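Progress report to the Wegener Fund: the Onden bedding and clothing room
Reporting period: spring, up to the end of June
Prepared by Nele Petersen

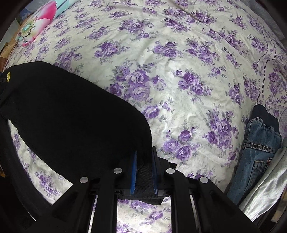
We're now halfway through the grant and I'm really happy to say the room is up and running, the shelves are filling, and families have been coming in since April! When I wrote the application last fall, all we had was a damp storeroom behind the Skurkau hall and a pile of bags that people kept leaving at the door. Now we have a proper sorting table, a folding area, and a system that mostly works (more on "mostly" further down).

What the room does, for those at the fund who haven't read the first application

People in Onden and the villages around it give us bed linen, towels and everyday clothes. We check every piece, wash what needs washing, mend what can be mended, fold it, and pack it in household sets. A set has sheets and pillowcases for each bed in the home, towels, and a few changes of clothes in the right sizes. Families get a set when they move into an empty apartment, which in our area often means truly empty, down to the bare mattress.

Numbers so far

We have packed and handed over 409 sets. The goal for the whole grant was set before we had any idea how fast the donations would come in, and I would like to talk about raising it when we meet. We spent 3,000 on the washing machines, the dryer and the plumbing, and 2,000 on shelving, the table and good lighting. The lighting was Volker Mühlbauer's idea and I argued against it at first. I was wrong. Under the old bulb we missed stains all the time and had to unpack finished sets. With the new lamps over the table we catch them before anything gets folded.

Sorting and folding

Most of our hours go into this part, so I'll say a bit more about it. Everything gets laid out flat on something light-colored first. Dark clothes are the hard ones. Lint, thin spots and small holes disappear on black cotton when it's lying on a dark surface, and against a pale sheet you see them right away. Jeans get their pockets emptied (we've found keys, bus tickets and one very old candy bar) and then go into piles by waist size.

Our folding rule took three tries to get right. At first everyone folded the way they do at home, and the stacks leaned and slid off the shelves. Then we tried cardboard folding boards, which made beautiful T-shirts and took forever. Now we fold shirts in thirds lengthwise and then in half, pants in half and then in thirds, and every piece ends up close enough to the same width that the stacks stand up by themselves. New helpers pick it up in one evening.

Bedding turned out to be our happiest surprise. I had expected plain white and not much else, and what we get is flowers! Roses especially, in every shade you can think of, along with stripes and checks and a few wonderful borders from somebody's grandmother's closet. Families love choosing. We used to hand over a sealed bag, and in May we started letting people pick their own bed linen from the shelf. It adds maybe ten minutes to a visit and everybody leaves in a better mood, me included. One girl went back and forth between two flowered covers for so long that her mother sat down and had a coffee with us.

Fitted sheets are still a headache. We fold them with the corners tucked into each other and write the mattress size on a strip of cloth tape, since the labels are usually washed out. Sheets without a size get measured on the table. Please don't ask how many we mislabeled in the first month.

What hasn't gone so well

The dryer was delivered late and we hung laundry all over the hall through most of March, to the great patience of the choir. The Cledeton pickup point has been slow. We hoped to collect bags there every second week, but the building closes at five and our drivers mostly work until then. We're talking to the bakery next door about holding the bags for us in the evening.

Children's clothes between the ages of eight and twelve are short every single month. Those kids wear things until they fall apart, so very little of it gets donated. We've set aside a small part of the remaining budget to buy basics in those sizes, within the "supplies" line you approved. If you'd prefer that we ask separately for this, let me know and I'll send a note.

Helpers

We have 20 regular helpers on the list. Evenings are easy to fill and mornings aren't, so the washing tends to pile up before noon. Volker now opens the room at seven to get the first two loads going before his own work starts, which has helped enormously, but I don't want us to depend on one person for it. A paid morning shift is something I'd like to raise for the next application.

Plans for the second half

A mending corner comes first. We have the sewing machine already and need a chair that doesn't wobble and a rack for thread. Then winter coats, which need hanging space we don't have yet. Volker has measured the back wall and thinks two rails will fit above the low shelves. And we want to print a one-page sheet on what we can and can't take, because we still get curtains, and lots of them.

Receipts for the machines, the plumbing and the shelving are in the attached folder. The lamp invoice is still missing one signature and will follow in July. Come by any time you're near Skurkau, the evening shift starts at six and there is always coffee on.

Nele Petersen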